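Inell Table Service Program: progress report, May

Status: on schedule. Work moved from the prep kitchen to the dining room at Plevach during this period. The long table has been brought into use and the plating sequence revised to two stages, cold items first. Over 200 portions have been plated since the last report. Colour and shape of the cooked shrimp remain the main acceptance criteria; Edin Begović maintains the log.

Outstanding: serviettes, second set of plates, final seating plan. Four items on the equipment list are still on order through Skedadico. No change to the approved labour budget.
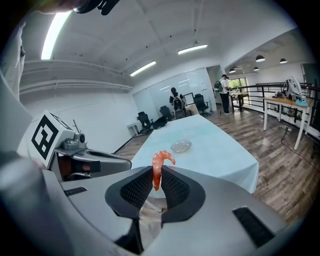 Inell Program, Catering and Dining Room Group
Cooked shrimp, tail on, at the clothed table with the clear glass plate. Table covering is light blue. Next report to cover portion spacing and clearing. Prepared by Slavica Vidmar.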